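January 18, 2018

Home late again, and too wound up to sleep, so I am at the kitchen table with a bowl of cereal and this notebook. Today was the first proper day of comparing the two sets of fingers for the gripper, and I want to get it down before it all runs together in my head the way last week did.

Snow on the hill this morning, so the bus crawled, and I didn't get to Trundelholm until almost ten. The heating in the lab had gone off overnight and I kept my coat on until lunch. I used the time to write out a plan by hand, which I never regret and hardly ever do. Two sets of fingers, the old Flerberg ones with the flat rubber pads and the new black Dramska ones that came in just before the holidays. Twenty picks with each, same block, same starting pose, same speed. Anything that slipped or twisted on the way up would count as a miss, and I promised myself I wouldn't be generous with the borderline ones, because I am always generous with the borderline ones when I'm tired.

The Flerbergs went first. They are old friends by now and I know their habits – they grab well if the block is square to them and sulk if it is turned even a little. They missed two, both in the first half, both when I had set the block down crooked and was too lazy to get up and fix it. I wrote them down as misses anyway. The rest were fine, and rather dull to watch, and I drank two cups of tea and ate the heel of a loaf I had brought for lunch.

Swapping the fingers over took far longer than it should have. One of the little screws rolled under the bench and I was down on the floor with my phone light for ages, finding a pencil, a dead battery and a great deal of dust before I found the screw. Then the Shakya controller forgot the new tool settings when I restarted it, which it does if you don't save in exactly the right order, and I never remember the order. I have now written it on a piece of tape and stuck it to the inside of the cabinet door. Save, close, then restart!

After that came the part I had been looking forward to, with the Dramska fingers on and the glossy board underneath. I do love that board, it's such a deep red-brown and the grain is beautiful, but it shines like a wet street and throws the light everywhere. I had the arm bring the block to a stop just over the surface so I could get down level with it and look at the grip from the side. The fingers have an angular shape, a bit like claws, and I had expected them to look clumsy on a plain piece of wood. I thought they looked rather elegant, with the little blue light on above them and the faint reflection of the block underneath. I stayed crouched there until my knees complained.
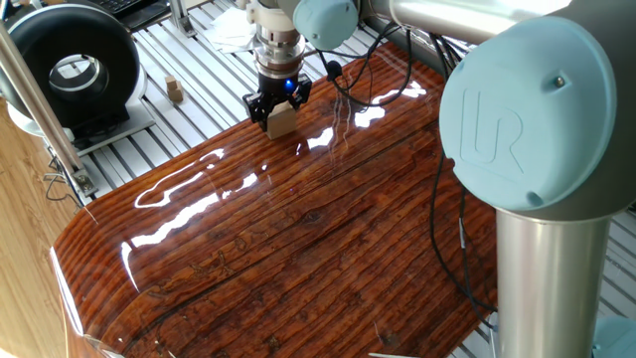
Afternoon, the second set

The Dramskas did all twenty without a miss. I was so pleased that I said "well done" out loud to a pair of fingers, and then looked over my shoulder to see if the door was open. It was.

I should be fair, though, and put down what I didn't like. They close with more of a snap than the old ones, and I had to bring the force down twice before I was happy with the sound of it. They are also narrower, so I have my doubts about anything soft or round, and a wooden block is as kind a test as you could ask for. The Flerbergs would have done better too if I had placed the block more carefully, and I want to run them again some morning when I am warm and patient. Then there is the question of money, because the new ones cost a good deal more, and I can already hear the conversation about that.

The camera comparison I didn't get to at all. The glare off the board is going to be a nuisance there and I may have to hang a sheet of tracing paper under the lamp, or just give in and cover the wood with something matte, which would break my heart a little. The whole write-up isn't due until August, so there is time, but I said that about the last one as well.

Walked down to the bus in the dark with my hood up, going over the numbers, and missed my stop coming home. There was a light on in the bakery and they let me have the last two cinnamon rolls, one of which I ate on the walk back. The other is for breakfast, if I can leave it alone until then.

Tomorrow: ask about longer screws, wash my mug, try the Dramskas with the block turned sideways.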